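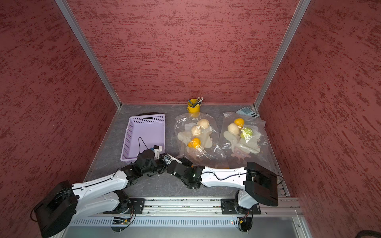
Zillby Two-Arm Tabletop Cell
Sold and supported by Besnard

If you've been meaning to get a pair of robot arms working on ordinary household jobs, and you've been putting it off because of all the drilling, aligning and cable chasing that comes first, the Zillby cell was put together with you in mind. We've built enough benches the hard way to know how a free weekend disappears!

Both arms come bolted to one aluminum rail along the front edge, so they share the same table and can reach toward each other in the middle. Walls on three sides keep the background steady from one run to the next — a bigger help than most people expect when they start training — and the marble-patterned top wipes down with a damp cloth.

Our customers mostly use it for sorting and packing: fruit in clear bags, pens, calculators, a plastic basket to put things in. Crinkly bags are hard work for any gripper, and we'd suggest spending your first few days on firm, simple objects before you move on to them. You'll enjoy it more that way, and so will your grippers.

What comes in the crate
Two arms with grippers, mounted and wired
Front rail, corner posts and wall panels
Work surface with metal edging
Power supply and a spare set of gripper jaws
Orard control software, with 20 starter tasks

Wall panels are held by clips and can be swapped in a minute or two. The Momside color pack adds 15 finishes, if you'd like some variety in your recordings.

Please leave the slots under the rail clear, and give yourself a little room at the front for the wiring.

Order code 1704. Orders placed by 18th August ship with the color pack included. Questions before you buy are always welcome — write to the Besnard bench team and tell us what you're hoping to pick up.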